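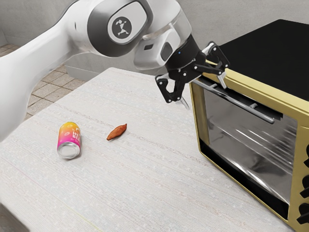

How many demonstrations do we need before the oven door task is worth training on?

Somewhere between 400 and 500 clean ones for a first go, going by what we've seen so far. Past that point, more of the same doesn't help much and we do better adding variety.

That was the question you put to me on our last call, so I thought I'd start with it and then work outwards. This is the September 2021 report for the Waltgate kitchen tasks project, and it covers everything since the February one. It's a bit longer than usual (sorry) as quite a lot has moved.

Where the numbers are

We now have 1,241 demonstrations in the simulator across the whole kitchen set. Of those, 495 are for the toaster oven door, open and close together, and they're the ones I'm happiest with. The rest are spread over picking things up, putting them down somewhere sensible, and the longer runs where the arm has to do two or three jobs one after another. The longer runs are thin on the ground still. They take ages to drive by hand, and if you fluff the last step you've lost the lot.

A demonstration only goes in the total if it finishes the task, has no collisions we'd be ashamed of, and doesn't contain a great long pause in the middle while whoever is driving has a think. That last rule is new. We used to keep the pauses and trim them afterwards, but the trimming left odd little jumps in the arm's movement and the policy learned to copy the jumps! It looked like hiccups. So now we bin those runs and do them again, and it's quicker all round.

The oven door

I spent most of the spring on this and I could bore you for hours. The handle is a long round bar on two short posts, and there are more ways to get hold of it than you'd think. Some of our drivers like to close both fingers round it. Others hook one finger over the top and pull, which is faster but slips more. In February I asked everyone to stick to the two-finger grip, thinking a tidy set would be easier to learn from. It was, right up until we shifted the oven a little way round on the table, and then the policy would sail up to where the handle used to be and grab at nothing.

So we changed tack. The oven now gets turned by a random amount at the start of every run, within limits, and drivers can use whichever grip suits the angle as long as they note which one it was. On the old set the policy opened the door in 14 per cent of the test runs with the oven turned. On the new set it's 67 per cent. I was very pleased with that, I won't pretend otherwise. Nearly all the remaining failures are of one sort: the arm comes in too low, catches the door glass with a fingertip and shoves the whole oven backwards. I think we're short of examples that come in from above, and we've started adding those.

Clutter

The next thing was putting other stuff on the table. For a long while we'd been recording with just the oven and the one object to be moved, and that's not much like anyone's kitchen. So each run now starts with extra bits and pieces drawn from our stock of models: drinks cans, fruit and veg, that sort of thing. They can be standing up or lying on their sides, and they can be in the way.

Cans on their sides have been a right nuisance. If you brush one it rolls, and then the driver is chasing it about the table, and the run is ruined as a plain "pick up the can" example. I've begun keeping a separate folder of these where the driver recovers well, as I suspect they'll be useful later on. They aren't in the total above.

Sweet potatoes have been a nice surprise. The shape tapers at both ends, so the fingers have to line up across the middle or it squirts out, and people naturally turn the wrist to suit. That gives us lovely varied wrist angles without my having to nag anybody.

People

Priit Šimkus joined us in the spring to drive the arm and has been a real help. He's patient with the fiddly runs and he writes proper notes, so when something looks odd in the data I can usually find out why in a minute or two. He also rewrote the bit of the recording tool that saves the start positions, which had been rounding them off and making some runs impossible to replay exactly. We had to throw a batch away over that. It was from early on and not much of a loss, but I'd rather you heard it from me.

The Standden office has lent us two part-time drivers until the end of the year. They've done their training and are on the simple pick-and-place runs for now.

What went less well

The licence for the Voketti hand controllers took far longer to sort out than I'd planned for, and we lost most of a month driving with a keyboard, which is as slow as it sounds. We kept a few of the keyboard runs but they look stiff beside the others and I've marked them so they can be left out of training.

I also promised you a comparison with the Liepiņa set, and it isn't done. Their runs use a different arm and the gripper opens the other way about in their files, so everything needs converting first. I've made a start.

What's next

More door runs coming in from above, as I said. After that, the full "open the oven, put the food in, shut the door" run, which is what we said we'd be doing by now and are only just getting to. I'd like to get a good batch of those recorded before we touch the real arm at all.

Money is fine. We're a little under on drivers' hours thanks to Standden and a little over on storage, and I'd like to move the difference across if you're happy with that. Could you let me know before I put the next order in?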